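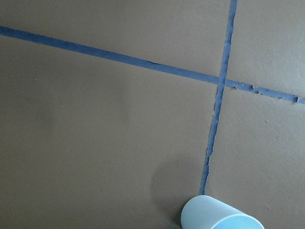
Karim Ghanem says masking tape on a table is a waste of time, it frays the minute you drag a cup or a pan over it and you end up picking blue bits out of everything. Fair point Karim. Mine frays too. I still do it, every spring, and here's the how.

Tape first, stuff second. I use it to cut one big table into zones so the breakfast things don't creep into the glue and screws. Two strips crossed is plenty for a small table. Long table, go lenghtwise and then a few across.

Wipe the top. Dry it. Crumbs under tape = bumps, and bumps are where it starts to tear.

Pull the strip out long, tack down one end, then lower it. Don't unroll as you go, it wanders. Slightly crooked is fine, it's a table not a tennis court.

Where strips cross, press hard with a thumbnail. If you've stopped and started a strip at the crossing the halves may not line up. Leave it or redo it, up to you. I leave it.

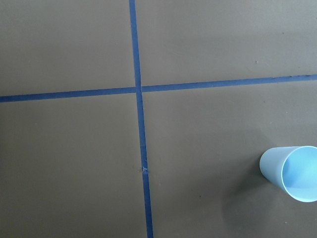

How long can you leave masking tape down before it gets hard to remove?

Go by the roll, the good ones tell you. Mine comes up whenever it looks tatty, usually a couple weeks, and I pull it back low and slow at an angle. Left in a sunny window it bakes on much sooner. Leftover gum - a drop of cooking oil, wait, wipe, then dish soap.

Cheap roll vs nice roll: I paid about 200 cents more for the Skellico one at the Grerside hardware store and it tears cleaner. Not a huge difference. The Druvevlow stuff went stringy on me, wouldn't buy again.

OK so zones. What goes where.

Toaster at the back, always. Away from curtains, paper towels, anything that burns. Let it cool before you move it and keep the cord where you can see it, not draped over the front where a sleeve catches it. Unplug when done.

Bowls near the toaster but not touching. Shallow ones are best up back too, they get elbowed less.

Cups get their own square. Light little cups tip if you so much as look at them, so give them room, dont bunch them in with tools.

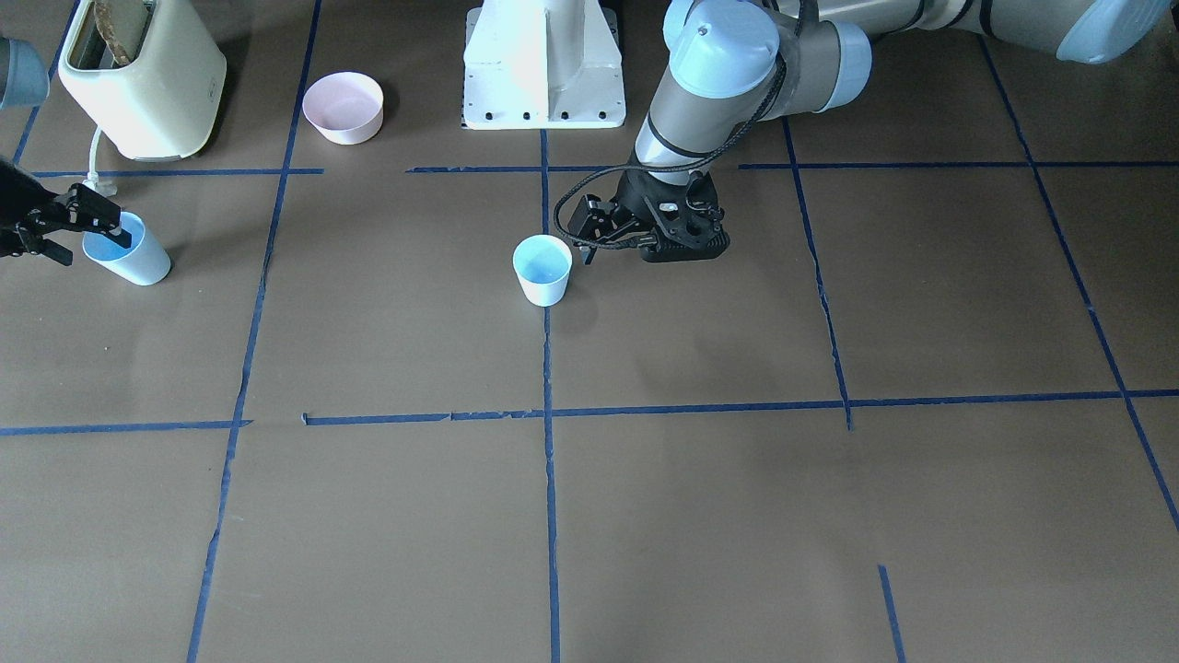
Breakfast end: toaster, pink bowl, white cups.

Crumb tray. Empty it. I went 33 days once and the smell was something. Over the sink, a few taps, dry brush for the corners, never water near the slots.

Clearing up goes quickest if you work one zone at a time - finish a square, wipe it, next. Cups first as they're the easiest to knock, then the bowl, toaster last once it's cold. I got the order from an old Villa kitchen booklet and

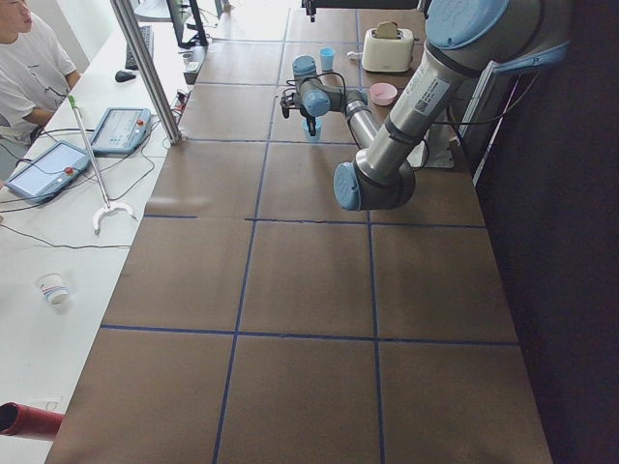 have stuck with it, except I wipe toward the near edge with a tray held under to catch the crumbs. Wipe along the tape, not across. Across lifts the edges and then you're back to Karim's blue bits.

Frayed strip? Snip the ragged part, patch over it with a short peice. Doesn't need a whole new line.

Next up in March, drawer liners, if I get to it.

Home Kitchen Workshop Laundry Older tips Contact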